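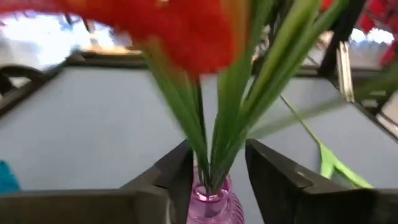 **Household Handling, August progress note to Restden**

Flower arranging stays on the chore list as the test for thin, flexible stems. The vase task ran 108 trials. Loose stems lying flat on the table remain the slowest case — grasp planning needs up to 40 seconds.
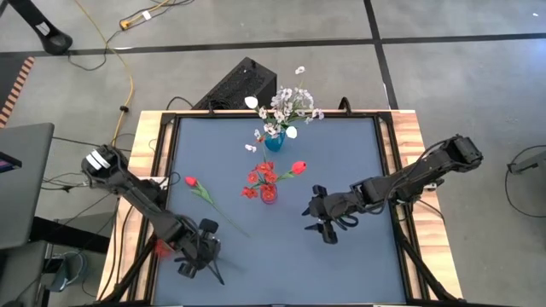
Zineb Belhaj

Two-arm holding is now in the baseline. Unattended home use is not yet realistic. The remaining budget covers 2 more chores.
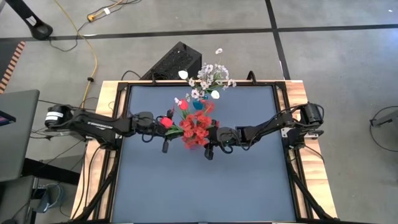

*Figure 3. Red and white flowers held between both grippers.*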